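Séance 8 — Lire une offre commerciale : le kit Prallora
Chargé de TD : Danish Siddiqui

La société Ledard loue le Prallora aux laveries et aux petits commerces. La plaquette promet un « employé polyvalent ». On y relève le mot « autonome » 29 fois et le mot « panne » zéro fois. 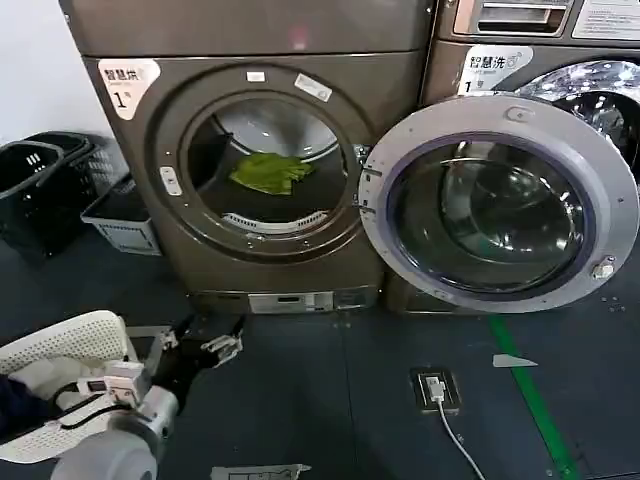 Première question à poser au vendeur : autonome pour quoi ? Vider un tambour, remplir un rayon et plier une chemise sont trois métiers, facturés ici comme un seul.

Le module Dundow (rayonnage) est en option. Évidemment.

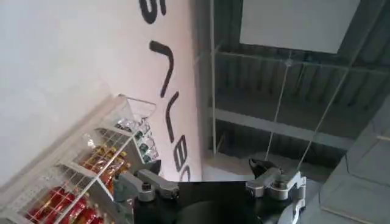
Fig. 2. Pince ouverte et vide, près d'un présentoir grillagé garni de produits emballés.

Ledard annonce 100 % de « prises maîtrisées », le contrat en garantit 70 %. L'écart tient dans une note de bas de page, que vous lirez avant octobre.

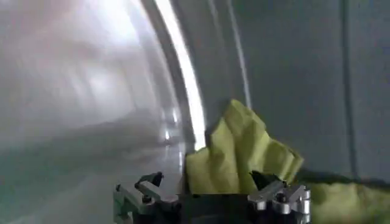

Le textile reste le cas difficile du cahier des charges : il n'a pas de forme fixe, donc pas de bon point de saisie. Un chiffon jaune-vert tout en plis, tenu entre deux doigts métalliques, compte-t-il déjà comme une prise maîtrisée ? Selon l'annexe Bach, oui — le dépôt relève d'une autre ligne tarifaire.

À rendre : une page sur les clauses à renégocier.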